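Zimeo data collection, notes from the bench. June 11, 2024

1/ We're gathering teleoperated examples for a two-arm kitchen policy. Target for the first batch is 300 accepted episodes. Rejected ones are kept in a separate folder with a reason code, and we train on none of them for now.

2/ The task prompt is one sentence: put the food in the steamer. Operators get no script beyond that. Either arm may do the pick. In March we scripted the arm choice and the policy learned to wait for a cue that never came at test time.

3/ Layout changes every 6 episodes. The mat stays put. Basket, board and food get moved by hand, and the side clutter is re-dropped without much care. Cups on their sides are a legal start state.

4/ Episode length runs about 20 seconds for a clean one. Anything where the operator pauses longer than 4 seconds gets flagged for review. Long pauses turn into hesitation in the trained policy, and we already have enough of that.

5/ Labels are per segment: approach, grasp, carry, release, retreat. Tudow handles the first pass and we re-check a sample. Most disagreements are over where approach ends. Our rule is now first fingertip inside the object's outline as seen from above.

6/ Basket rim cases are the weak spot. The fingers come down close to the back edge and small height errors matter. We're oversampling these, with the food still on the board and the second arm parked open, well clear. 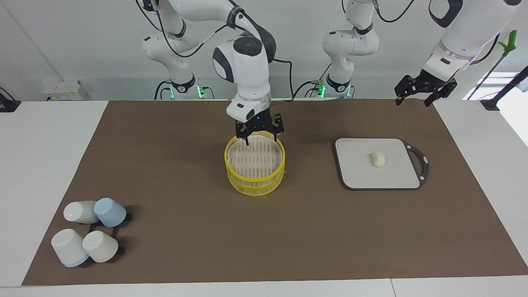
7/ Storage. Joint states and video go to the Goicoechea server overnight. Timestamps are aligned on write. We lost 3 episodes to clock drift before that change.

8/ Next site is Vivalholm, same arms, different table height. Format spec goes up before the first upload from there.

Contact | © 2024 Zimeo | Back to top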